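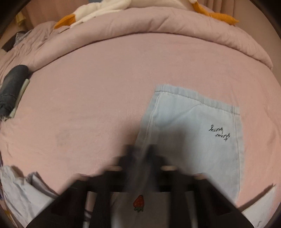 Ticket: gripper drops denim partway through a fold
Opened by: Vy Trương
Date: 9/18/25
Status: open

Hi Thắng, sorry this runs long. The handheld gripper we built from the Lonen kit does fine on thin cotton, but denim keeps slipping. I've been practicing at home on the bed, with the light blue piece that has the strawberry on it, and the fingers close on a ridge of cloth and then let go once I lift.

Tried so far:
- Cleaned the finger pads. No change.
- Raised the closing force one step. Better on the plain cloth, still slips at the hem band.
- Swapped in the spare Srisuk spring -- it squeaks now, and I can't say it holds any tighter.

The log has 25 tries and 4 good folds, all of them started away from the stitching. Could you bring the softer pads to the shop when you're next in? I'd love to try those before we take the whole thing apart again.

Thanks so much,
Vy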